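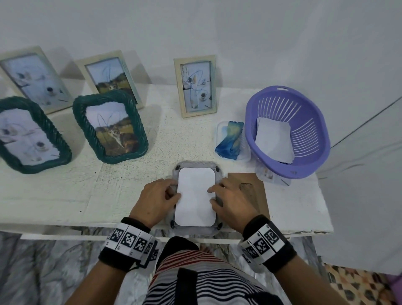
I ran my first club 10K in August and I have now run the same course four times, so I wanted to write down how the season went before I forget the details.

The club is Wirkeck Harriers. It has 84 paid members, and on a good evening maybe half of them turn up at the track. The track itself is cinder on the back straight and something closer to gravel on the bend. We share it with a soccer team, which means lane one is usually chewed up by the fall. Most of us train in lane three and add a bit on.

I joined because I had been running alone for two years and my times had stopped moving. I was doing the same loop past the Bornetti bakery at the same pace every morning before work. The first thing the coach told me was to slow down on the easy days. I didn't believe it and kept running them hard for a month, and I was tired the whole time. Then I got a cold, had to take it easy anyway, and came back and ran 43 minutes flat in the next race. That was more than a minute off my old best.

The main event of our year is the Du Plessis Cup, a road relay against the other clubs in the county. Six runners per team, two laps of the reservoir each. There were 20 teams this time. I was put on the third leg of our B team, which is where they put people who can be trusted not to go out too fast but probably won't pass anybody either. I took over in eleventh and handed off in eleventh. One runner came by me on the hill and I got one back on the flat after the boathouse. Our B team finished ninth in the end, thanks to the last two legs. The A team was fourth and not very happy about it.

A few notes on the course for anyone doing it next year. The hill comes sooner than the map makes it look. The path by the dam is narrow, and if you get stuck behind somebody there you will stay behind them until the parking lot. Wear a shirt you don't mind pinning a number to, as they don't allow race belts. The port-a-johns are at the far end, so leave yourself ten minutes.

I also did the Skidedis Trail Half, which I would not call a success. It was muddy, I had the wrong shoes, and I walked most of the last climb. I finished 109th. The soup at the end was good and I would go back for it, with better shoes.

For the winter the plan is cross-country, one hard session a week, and a longer run on the weekend with whoever is around. I have never run cross-country and bought my first pair of spikes last week. They feel like wearing nothing with nails in it. The first league race is at the school fields across the river, three laps and a stream. I have been told the stream is ankle deep, and I have also been told it is knee deep, depending on who you ask.

Membership renewals are due at the end of the month. The form is on the club page and you can pay at the track if you bring the exact amount.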